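Torben Pfeiffer's group at Clira records demonstrations for a two-arm manipulation policy. An operator moves a pair of leader arms, the follower arms copy the motion, and everything is logged. The current set stands at 2,681 accepted episodes, and Pfeiffer is more interested in the ones that were thrown out.

"The first 700 are gone," he says. "We recorded them in May with one operator and one table layout. The policy trained on them was fine until you rotated the plate."

## Choosing the task

The present task is a meal setting. The operator transfers food from a serving plate to an empty dish and handles the utensils beside it. Pfeiffer picked it for the spread of contact types.

"A peeled mandarin gives way when you close on it. A donut can be taken by the rim or through the hole, and operators disagree about which. If both appear in the data, the model has to commit to one. Early versions averaged them and closed on air."

Ezequiel Tlapale, who writes the recording protocol, now tells operators which grasp to use for each block of episodes. The grasp is stored as a label with the episode. He also keeps the walls and tabletop plain.

"Background variation comes later, in a separate set," Tlapale says. "If I change the layout and the background together, I can't tell which one broke the policy."

The serving plate is dark red and the dish is white on a cream placemat. Tlapale wanted one strong contrast and one weak one in the same layout. The weak one produces most of the placement errors, usually a release too close to the rim.
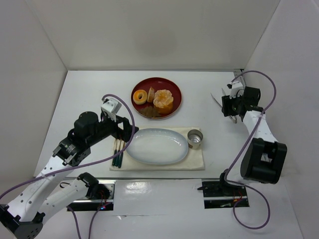
## What gets rejected

Each episode is replayed before it is accepted. Tlapale lists 4 grounds for rejection: a dropped item, a collision between the arms, a pause long enough to read as an action, and missing camera data. Pauses are the most common.

"People stop to think," he says. "The model learns to stop too, and it has no reason to start again."

Recoveries are kept if the operator corrects a slipped grasp without letting go of the leader arm. Pfeiffer would like more of them. He has asked operators to begin some episodes with the gripper slightly off target.

The target is 2,000 further episodes with new item positions, after which the set will be frozen and training repeated from scratch.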